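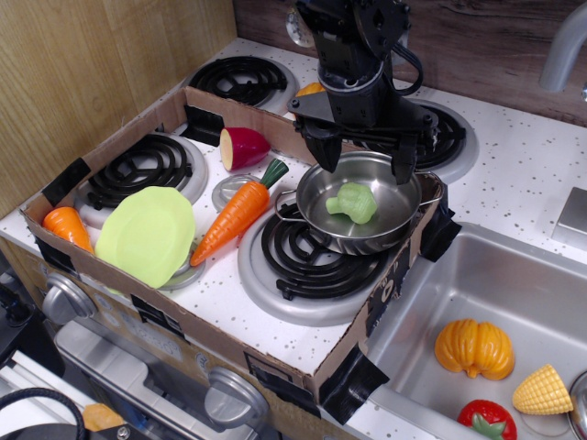
3 May 2021

Toy kitchen, gripper comparison, second pass. Pratska fingers back on the arm after the Gristgate set came off yesterday. Same controller (Sharifi), same speed limits, same start pose. Only the fingers and the open/close values changed.

Re-zeroed the gripper before anything else. Fully open now reads 593 on the controller, which matches the sticker inside the cabinet door. If it reads anything else after a swap, power cycle the gripper and home it again before touching the stove. I lost most of a morning in November to a bad zero that looked like bad calibration.

Task list is the same as for the Gristgate run: take the vegetable out of the saucepan, put it back, lift the pan by the rim, move the pan to another burner, carrot to sink.

Rim grasp. One finger inside the pan, the other outside, come down vertically and close. The Pratska fingers are thinner at the tip and get down past the rim without pushing the pan. The Gristgate pads are wider and kept landing on the metal. With Pratska the trouble comes after the close: the pan is light but it pivots, and the wire handle swings the whole thing toward the handle side. Closing harder did not help. Coming in closer to the handle did help some. I want to try a strip of rubber on the inside faces before I write this off as a finger problem.

Vegetable out of the pan. The green floret is lumpy and both sets hold it fine once they have it. Getting to it is harder. When it rests near the wall there is no room for the outer finger, and the arm ends up pinching the rim together with the toy. Rotating the wrist so the fingers line up along the wall fixes this by hand. The scripted grasp does not do it yet.

Carrot. The long one rolls when a finger touches it off center. Gristgate is better on this one, the wide pads trap it. Pratska needs a slower descent. I set the last part of the approach to 200 in the motion file and left it there.

Cardboard walls around the burners are holding up. They keep the food from going over the front edge, and I can leave a run going without picking things up every time. Re-tape the corners when they start to lift. Remember that the walls are in the collision model at their old height, so a low approach from the side will be refused even though it clears.

Cable: it loops out on one side of the arm and tightens when the wrist goes past its usual range. Stopped a run for that. Added slack at the upper clamp. Watch it on the sink moves.

Timeout on the close command was 3,000 ms, which makes every missed grasp slow. Left it alone so the two sets stay comparable. Change it after the comparison is done, for both.

Logs are in the Firnport folder under today's date, one subfolder per finger set.

To do:
Rubber on the Pratska fingers, repeat the rim grasp
Wrist rotation for objects near the pan wall
Fix wall height in the collision model
Gristgate back on for the pan move, only 2 clean runs there so far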